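Ciltell Releases Plistar Teaching Station for Two-Arm Household Tasks

Operators steer both arms by hand from outside the enclosure; each session is stored as a synchronized demonstration

Ciltell today announced general availability of Plistar, a bench-top station for teaching household handling tasks to a pair of robot arms by remote control. The station ships in September to research labs and contract data collection sites. Orders are open now through Ciltell and its distribution partner, Belkadi.

Plistar places two arms on a shared rail at the near edge of a walled table. The operator sits outside the enclosure and moves a matching pair of hand-held leader arms. Joint positions, gripper opening and video are written to one log with a common clock, so that a training engineer can replay any demonstration without aligning separate files.

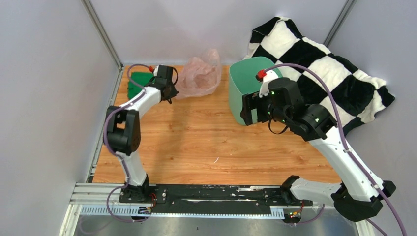

The first task library released with the station covers soft and thin-walled goods: cloths, blankets, plastic bags and light containers. These items change shape when gripped and are hard to model in simulation. Ciltell selected them after early customers reported that rigid-object demonstrations were already well covered by their own equipment.

"Bag lining is a good test of a teaching system," said Khadija Fahmy, head of product engineering at Ciltell. "The film folds over itself, the bin moves if you push it, and both hands have to agree on tension. An operator can feel through that in a few tries. Writing it down as a script takes weeks, and the script fails on the next bag."

The task library contains 459 recorded demonstrations across 20 tasks. Of these, 114 are bin and bag demonstrations. Each includes operator notes on grip points and a marker for the moment at which the operator judged the task complete. Demonstrations that ended in a dropped item or a tipped container are kept and labeled separately — customers may include or exclude them at training time.
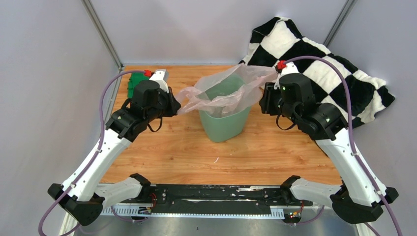 Photo: Ciltell

In the bin lining task, the operator uses both grippers to hold the bag at opposite sides and spread it over the rim. Other items may remain on the table during recording. Ciltell recommends leaving them in place for at least part of any data set, with their positions changed between sessions, so that a trained policy does not depend on a cleared surface.

Session control is handled by Sidov, the recording software included with every station. Sidov starts and stops a log from a foot pedal, which leaves both of the operator's hands on the leader arms. A rejected take can be discarded from the same pedal. Logs are exported in open formats, and no network connection is required during recording.

New operators complete a training course before recording production data. The course begins with single-arm reaching, moves to passing an item between grippers, and ends with two-arm work on film and fabric. In pilot use, the station logged over 800 hours of operator time. Changes made as a result of the pilot include a lighter leader grip and a slower default speed limit near the table surface.

"Most of the requests we received were small," Fahmy said. "People wanted the pedal farther forward. They wanted to see the gripper force on screen while closing on thin plastic. Those are in the release."

Stations are delivered assembled and calibrated. Belkadi will provide on-site installation and first-line service. Existing pilot customers can update to the release version of Sidov at no charge, and their earlier logs will open without conversion.

Availability

Plistar is offered as a complete station or as a rail and arm set for customers who have their own enclosure. The task library is included with both. Pricing is available on request.

About Ciltell

Ciltell develops teleoperation equipment and recording software for robot learning. Its products are used in teaching, research and commercial data collection.

Press contact: Ciltell Media Office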